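Ticket n° 2 672 – Ceinture tressée brune : ardillon hors de son logement
Service après-vente Rumwood, articles de maroquinerie et accessoires
Statut : en attente de retour du client

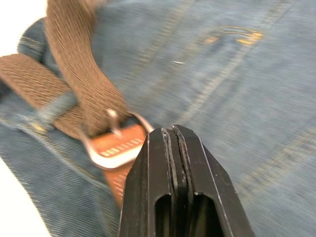
Vue 1 : boucle métallique, ardillon et patte en cuir surpiquée.

Ouverture du dossier : 29/7/26
Demandeur : boutique Norkdale
Dossier suivi par : Tamara Nistor
Référence de l'article : 1 239

Objet de la demande
La boutique signale que l'ardillon ne revient pas de lui-même contre le bord de la boucle lorsque la ceinture est fermée. Le client indique par ailleurs une gêne au passage de la sangle et souhaite savoir si l'article peut être réparé ou s'il doit être échangé.

Premier examen
Sur la vue jointe au ticket, l'ardillon est orienté vers le haut et repose contre la sangle tissée. La patte de couleur orangée porte une ligne de points clairs dans sa partie haute et une seconde, courte, plus bas. La vue ne permet pas de se prononcer sur le jeu de l'ardillon ni sur la solidité de la fixation.

Vérifications demandées à la boutique
1. Poser la ceinture à plat, boucle ouverte, et faire pivoter l'ardillon à la main sur toute sa course.
2. Relever tout point dur et préciser à quel endroit il se produit.
3. Examiner l'envers de la patte et signaler tout fil rompu ou décollement.
4. Refermer la ceinture sans forcer, l'ardillon passant dans l'épaisseur du tissage, puis exercer une traction modérée.
Il est demandé de ne pas redresser l'ardillon à la pince. Toute déformation constatée à réception entraîne le classement du dossier hors garantie.

Réponse de la boutique Norkdale
Points 1 et 2 effectués : l'ardillon pivote, avec une résistance en fin de course. Point 3 : aucun fil rompu relevé sur l'envers. Le point 4 n'a pu être réalisé, le client ayant repris l'article. Un nouveau passage en boutique est convenu.

Suite donnée
L'atelier Lappalainen a été consulté. Il préconise le remplacement de la boucle seule, sous réserve du résultat du point 4. Le modèle de remplacement est disponible au dépôt de Trikham et a été réservé au titre du présent ticket. Le délai d'intervention est de 6 jours ouvrés à compter de la réception de l'article.

À défaut de retour avant la fin du mois d'août, la réservation sera levée et le ticket clos. Il pourra être rouvert sur simple demande de la boutique, sous le même numéro.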